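Ticket: Labels print blank after Plidier update
Opened by: Hala Abou Zeid, Clutholm stockroom
Assigned to: Driss Mahrous
Status: Waiting on customer

12th June, 09:14, Hala
Since the update, every third or fourth label comes out blank. The queue says it printed. We had a run of 300 to do and gave up after 26. Restarted the printer and the PC, same result.

09:40, Driss
Please print a test page from the printer's own menu, with the network cable out. Also tell me which roll is fitted and what the gap setting says.

10:22, Hala
Test page is fine, five times in a row. Roll is the usual one, 500 to a roll. Gap setting says Auto.

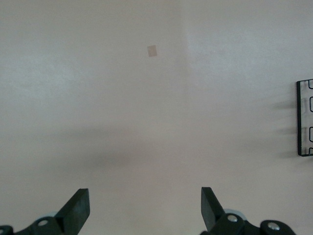 10:51, Driss
Then the printer is all right and the fault is in the template. The update resets the page length to the default, so a long job drifts until it feeds a blank. Open the template, set the length to 90 mm by hand and save it under a new name. Don't overwrite the old one yet.

11:35, Hala
Done. First ten are good. Rania Ouali will run the rest after lunch.

11:38, Driss
Thanks. Leaving this open until the full run is through.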